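Gorgate Property Assessment Roll: read me first

The files hold the residential assessment roll for the town of Gorgate, one row per parcel. The town publishes it as a scanned printout with a coffee ring on the cover. I typed it up so you don't have to.

Files
roll.csv: parcel number, street, class, land value, building value
appeals.csv: parcels whose owners objected, and what they got for it
notes.txt: grumbling, mostly mine

Classes are house, condo and "other." Other includes a windmill.

Last updated Jun 4, 2022. The next update comes in July, after the appeals board gets back from wherever it goes.

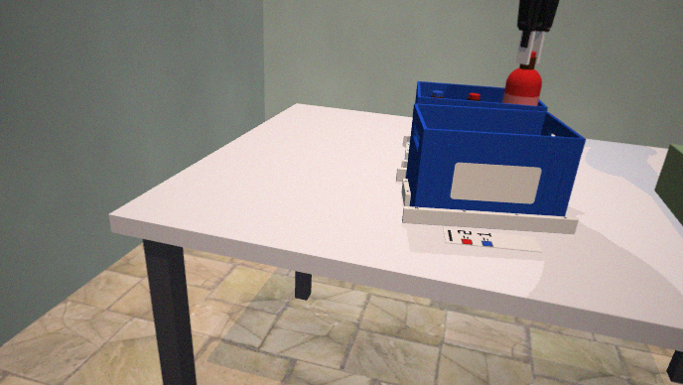
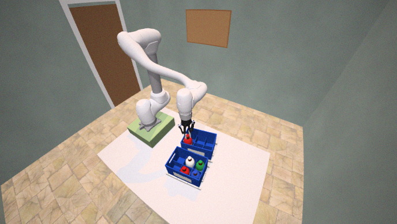 Why do some parcels have a land value but no building value?
Those are vacant lots, plus 14 on Albers Street where the assessor left the box blank. I left it blank too. Don't read it as zero, however much the owners would like you to.

Known problems
Land values under 3000 are usually side yards. Condo parking spaces get their own rows, and they appeal more often than the condos do. Skerkdale was annexed partway through the roll and is spelled 2 ways.

Corrections go to Malte Lindemann. Typing by Chia-hao Tsai, who would like a better scanner.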